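Stistalden method

The Stistalden method is a procedure for training two-armed robots to use hand tools on small parts. It was set out by Ebbe Nyberg in the Grutitz project and draws on 200 demonstrations per task. One arm is assigned to the workpiece and the other to the tool – the roles stay fixed throughout a task.

Each demonstration is split into approach, contact and release. Contact segments are given greater weight in training, as small errors of angle matter most there.

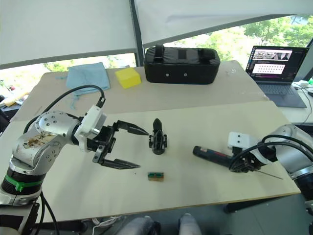 Why are the roles of the two arms fixed?
Fixed roles reduce the number of movements the model has to learn, so fewer demonstrations are needed for each tool.

In the Gulov trials the method was tested over 926 runs with 7 tools. Most failures occurred during approach, when the tool tip was misaligned before contact. A later variant, Kakakhel, allows the arms to swap roles but takes longer to train.

Comments (2)

tmarsh: Does the 926 include the aborted runs? The August draft left them out.

R. Oakes: The Kakakhel part needs a source.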